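From: Ga-eun Cheon
To: Nustbridge Community Choir list
Date: Tuesday, February 27, 2018
Subject: Re: [nustbridge-choir] Where do we sing next term?

Hello everyone, and a special hello to Melquiades, who I gather has finally got his email working again (welcome back!).

Myung-ja wrote:

> Hi all. I had a ring from the Dakau Hall people this morning. They are
> putting the hire up to $60 a night from the start of next term and they
> want us out by nine sharp, because a dance class has asked for the late
> slot. I'm not keen. Hyun-seo reckons the old church on the hill would
> have us for less, but there's no heating to speak of and the piano is
> a worry. Could people please say what they think before I ring them
> back? Also, has anyone got the green folder with the alto parts?
>
> Myung-ja

Thanks for doing the ringing around, Myung-ja. I know you hate the phone as much as I do, and I've been meaning to reply since breakfast but the day got away from me.

My feeling is that we should stay put at Dakau if we can possibly bear it. I've sung in that church, for a wedding years ago, and the sound is gorgeous. You open your mouth and the roof does half the work for you. But I remember standing there in my good coat with my scarf on underneath it, and that was only autumn. I don't fancy a whole winter of it, and I don't think it's fair on the people who already need coaxing out of the house on a cold night. There's the hill as well. It's a lovely walk up in daylight, but I wouldn't want to come down it in the dark with a music stand under one arm.

As for the piano, Jong-dae had a look at it for me when we were there for the carols in December. He says the middle is quite respectable and the bottom octave is past praying for. A proper tune and some new felts would run to $800 by his guess, and that's if the pins hold. It isn't our piano, so I can't see us spending that, and I can't see the parish doing it either.

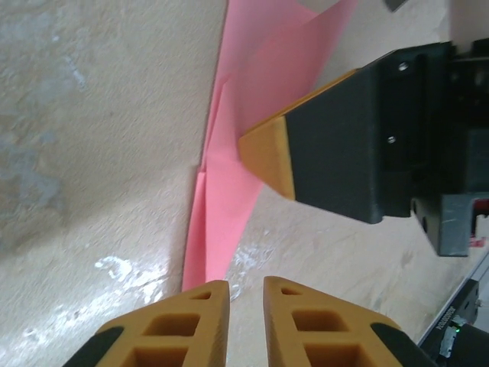
Now, the nine o'clock finish. I know it sounds dreadful but could we just start earlier? We say half past seven, and then it's a quarter to eight by the time everybody has put a chair out and told each other about their knees (me included, I'm the worst). If we said seven and meant it we'd lose nothing at all, and those of us who catch the 286 could get the earlier bus home instead of sprinting for the last one. I do realise seven is hard for anyone coming straight from work or getting kids fed. Hyun-seo, I'm thinking of you particularly. Would it help if we did warm-ups and the unison bits first, so that people could slip in late without missing their parts?

On the money side, I'd rather put the subs up a little than move. We still have the $200 left from the raffle, which was meant for new music, but I've been through the cupboard and there's a great deal in there we've hardly touched. There's a whole set of the Kang part-songs that we sang through once and put away because the tenors were down to one person. We've got proper tenors now! I'd love another go at the second one, the slow one with the tune in the altos. And before we buy anything, Dedoseck will lend sets to community choirs for just the postage, or they did when I last asked. I'm happy to write to them if nobody else has a better contact.

Myung-ja, the green folder isn't with me, I'm sorry. I've got the blue one, the carols, and somebody's reading glasses in a brown case that have been riding around in my car for weeks. If they're yours please say so. I did wonder whether the green folder went home with Melquiades after the rest home concert, as he was carrying the box of cups and things do tend to get tucked in.

One more thing while I've got you all. I won't be there this week as my sister is coming down on the afternoon train and I've promised her a proper dinner. Jong-dae has said he'll take the warm-up and I've told him to go easy on the sirens. Could someone else bring the milk, please? And a packet of something for the tea break, as the tin was down to crumbs when I put it away.

I'll be back the week after, with the blue folder and the glasses.

Warmly,
Ga-eun

_______________________________________________
nustbridge-choir mailing list
To leave the list, send a message to the list owner with "unsubscribe" in the subject line.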